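October
By a second-year product design student, Vikongate

Plistilley Hallway Project: Where Do the Shoes Go?

I'll start with the pile, as that's how the project started. Our student house has six people in it and a hallway you can just about turn round in, and by October the shoes had more or less taken over. Trainers, boots, a pair of sliders that none of us would own up to. So when the module asked us to pick "a small storage problem in a real home" I didn't have to look very far!

My idea was simple enough. A raised platform gives you two places for shoes on the same bit of floor, one on top and one tucked underneath. I wanted to find out how people use the space below when there's a flat top above it, and whether they mind reaching in. There are loads of shoe racks about (the one we had before was a wire thing called the Fladness, which leaned), but most of them are made for a wall and a lot of shoes. I was after something for one or two pairs by the door.

I did most of the work on a table at first so I could look at it properly without lying on the carpet. Trainers are awkward, it has to be said. The sole is the bit that takes up the room, and a chunky one needs far more height than you'd guess from looking down at it. My first cardboard mock-up was too low and the toe went in beautifully and then the ankle part stopped dead. I raised it twice before I was happy (well, happyish).

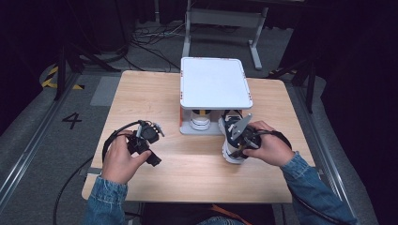
Should shoes go under a raised shelf toe first or heel first?

Toe out is easier for getting the right pair, as you can see what you're picking up. Heel out is quicker to grab, and suits shoes with a stiff back. Most of my housemates ended up toe out without being told to.

The next part was asking people to live with it. I built a rough version in cardboard and scrap board, put it by our front door and left it for two weeks. Everyone was meant to fill in a sheet whenever they used it, and I got five sheets back out of six, so I'm calling that a win. The top filled up straight away, mostly with post and keys, and I hadn't planned for that at all. The space underneath did get shoes, but usually the pair somebody wore every day. Anything worn less often went back on the floor next to it, so the pile did shrink, just not by as much as I'd drawn in my lovely sketches.

The comment I got most was about dirt. Mud from soles gets into the back corner and you can't sweep it out without moving the whole lot. I've added a lift-out tray to the Mfaume (that's my name for the final design, please don't ask) and it made cleaning a lot less of a faff.

If I did it again I'd test with boots much earlier. I only borrowed a pair in the last few days and they wouldn't go underneath at all, so they stand beside it for now. I'd also like a lip along the top edge to stop the keys sliding off. The report has to stay under 1000 words, so the cutting list and the cardboard templates are in the appendix with the filled-in sheets.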